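Robots get the night bench at Wamville repair shop

2/2/23

The newest hires at Kollavine's small-appliance repair shop in Wamville have no lockers, no lunch orders and no opinion on the radio station. The 14 people already on the payroll have plenty of opinions, and most of them have been about the newest hires.

Kollavine fixes toasters, hand mixers, kettles and the odd bread maker for retailers who would sooner not see them again. Before anything can be fixed it has to be opened, and opening things is the job people there like least. It is screws in, screws out, screws sorted, for the better part of a shift. In April the company began handing part of that work to a pair of robot arms, set up in a walled cell at the back of the shop by the local integrator Vulaletti.

The arms have since become a fixture, in the way that a new brother-in-law becomes a fixture. People have learned to work with them. Some have even stopped lowering their voices when they walk past.

"I was told it would take the boring bits off my hands," said Charmaine Hendricks, who has been a bench technician with the company for longer than it has had a coffee machine. "Now I get the interesting bits, and the interesting bits are the ones where somebody has glued the thing shut."

Her day has changed more than she expected. She used to work a unit from the first screw to the last test. These days she sets out jobs for the cell in the morning, checks what comes back, and spends the rest of her time on faults. She has also picked up a new duty that appears in no job description she has been shown, and that is tidying up after the machine. Toasters carry crumbs. The arms, whatever their other talents, do not own a brush.
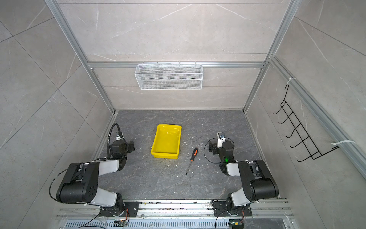

The two-armed cell at Kollavine, with a screwdriver and yellow tray on the work surface.

Shop manager Marietjie Buthelezi is careful about what she claims for the project. On a good night the cell gets through 102 units, she said, against a target of 100. She would like it known that she did not pick the target after seeing the result.

On a bad night, the total has been five. That was the week a retailer changed suppliers and sent in a run of kettles with a screw head the system had never met. The arms tried, waited, tried again and then stopped, and the morning crew found the rest of the order exactly where they had left it.

"A person would have sworn at it and gone to find another bit," Buthelezi said. "We did that part for it."

No one has lost a job over the cell, and the company has put that in writing until the end of next year. The late shift is another matter. It used to need four people and now needs two, and those who came off it moved to days. Most were glad to see their families at supper. A couple were less glad to see the end of the night premium, which had been paying for a truck in one case and a set of braces in the other. Kollavine offered a one-time top-up. Staff describe it as fair, in the tone people use when they had hoped for generous.

Training has been the other sore point. Vulaletti's course for operators was written for people with some programming behind them, and the first group through it came back with full binders and blank faces. A shorter version, taught on the shop floor with a real toaster, has gone over better. Hendricks now teaches half of it. She gets a bump in pay for that and says she earns it answering the same question about the stop button - it is the big one, and yes, you may press it.

She has her own list of requests for the installers. Better handling of rubber feet is at the top, as the screws hidden under them still defeat the arms more often than not. A quieter alert tone is second.

A second cell is planned for the company's depot on Le Roux Road, where the work is mainly vacuum cleaners. Staff there have been invited to visit and see how the first one runs. They have been advised to bring their own mugs.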